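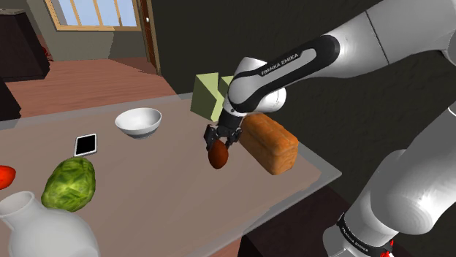

4 min read

Sunday egg sale is back in Cevcombe, and I have breakfast to report

If you drove down Gunn Street on Sunday morning and wondered why there was a line out past the hardware store, I can tell you, because I was in it. The Cevcombe egg and bread sale is open again after being shut since last August, and people in this town had clearly been waiting for it.

For anyone who moved here lately, the sale is a very simple thing. Growers from the farms between here and Ilport bring in whatever their hens have laid, a couple of home bakers bring bread, and it all gets sold out of the old feed store until it's gone. There's no sign to speak of. It closed last summer when the back half of the roof started leaking onto the cold cases, and then the repair got put off, and then it was winter and the hens weren't laying much anyway.

The roof is done now. Kenneth Baxter, who owns the building, told me the job took four weekends longer than he'd planned on and that he never wants to look at another piece of flashing as long as he lives. He was in a great mood, though! He'd already eaten two rolls by the time I got to him and was eyeing a third.

Doors opened at eight. I got there at ten past, feeling pretty good about myself, and ended up behind a family with a stroller and a man holding a stack of empty cartons up to his chin. (Bring your empties, by the way. You get a little money off, and Zuzana Vondráček will be much nicer to you.)

Zuzana keeps hens out past the reservoir and she has been selling here longer than I've been writing for this site. Her eggs are the dark brown ones, the kind that look almost red when you hold them up by a window, and they always go first. I asked her the question I always ask, which is whether brown eggs really taste any better than white ones. She gave me the answer she always gives, which is no. The shell color comes from the breed of the hen. What you're tasting is how fresh the thing is, and maybe a bit of what the bird has been eating, and the rest is in your head. She then sold me a dozen brown ones and I went away happy.

The price is the part people were grumbling about in line, so let me get to that. A dozen is up from where it was last year. Feed costs more, and the growers are chipping in for the roof through the end of the season. I heard one woman say she could do better at the supermarket, and she probably could, but I noticed she stayed in line.

On the bread side, there's a new face. Mieczysław Górecki used to bake for a restaurant over in Ilport and now does it out of a rented kitchen, mostly rye, with some soft white loaves for the kids and for people like my husband. He brought 100 loaves and figured he'd be taking half of them home. They were gone before ten. When I caught up with him he was sitting on an upturned crate drinking coffee and looking a little stunned.

"I made too much, I told my wife, I made way too much," he said. "Now I have to call her and say I was wrong."

He's going to try for more next time, if the oven will let him. He also told me to keep the rye cut side down on the board and leave it out of the fridge, and I'd been doing it the other way for years, so there you go.

The one snag was parking. The lot behind the feed store is still half full of roofing scrap, so everybody ended up on Gunn Street and the side road by the Welto building, and at one point a delivery truck couldn't get through either way. Iraís Esquivel, who lives on the corner, came out in her slippers and directed traffic for a good 20 minutes until it cleared. I'm told the scrap is being hauled off this week. I'd still walk if you can.

A couple of other things I scribbled down. There were duck eggs, but only a few, and they were spoken for. Gillespie Jardine is taking orders for those by phone and you can leave your name with him at the counter. He also has honey coming once he finds his jars, which he says are somewhere in his barn. It's cash or check for now – the card reader didn't survive the leak – and there's a jar by the door for the roof if you feel like dropping your change in.

As for my own haul, I came home with the dozen, a rye loaf and a bag of day-old rolls I did not need. We had soft-boiled eggs and toast at eleven in the morning with the back door open, and I overcooked mine because I was on the phone, and it was still very good.

The sale runs every Sunday from eight until they sell out, same door as before, on the alley side of the feed store. If you want the dark brown ones, get there earlier than I did.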